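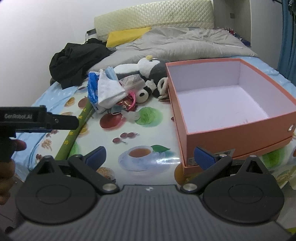 The program office at Worarau asked in its last review why we are still spending hours on the choice of finger pad when the arm and the controller are fixed, and whether the question could be closed before the December payment. Quách added that a comparison made only on a clean bench would be of little use to them. Both points are addressed in this report.

Plivuncombe Gripper Comparison, Progress Report
Submitted Tue 16 September

1. Status

Work is on schedule. The hand-held grippers have been moved from the bench to furnished rooms, with household goods set out on beds. Typical goods are plush toys, plastic bags, wrapped packets and cloth, placed beside an open box. A total of 695 grasp attempts have been logged. Of these, 22 were rejected on review for missing finger position data and will be repeated.

2. Finger pads

The pad question cannot be closed yet. The textured blue pad holds cloth and plush without trouble at low closing force. Thin film is harder. On crumpled bags the pad tends to slide over the top layer and close on air, and the operator has to approach again at a lower angle. The smooth pad does better on film and worse on anything with a hard curved surface. The arm and controller cannot correct for a bad first contact, so the pad remains the main source of spread in the results.

3. Surfaces

Soft bedding gives way under the fingertips, and the height at contact varies from one attempt to the next. Bench figures do not carry over and are now reported in a separate table. Glossy printed mats are being kept in the test set. Glare on the mat and printed food next to real goods both affect the wrist camera, and the present detection settings have not been tuned for either.

4. Camera and controller

With the jaws fully open, both fingers stay in view of the wrist camera. The view of the target is poor during the last part of the close, when the pads cover small items. A mount with a steeper tilt is being drawn up. The Arier controller has run without a fault since the firmware was rolled back. No further changes to it are planned.

5. Next period

Repeat the rejected attempts.
Run both pads on film and wrapped packets in 4 more rooms.
Fit the new camera mount and compare it with the present one.
Send a pad recommendation ahead of the December payment.

6. Budget

Spending is within plan. We request approval to move 2 days of bench time to room testing. The total does not change.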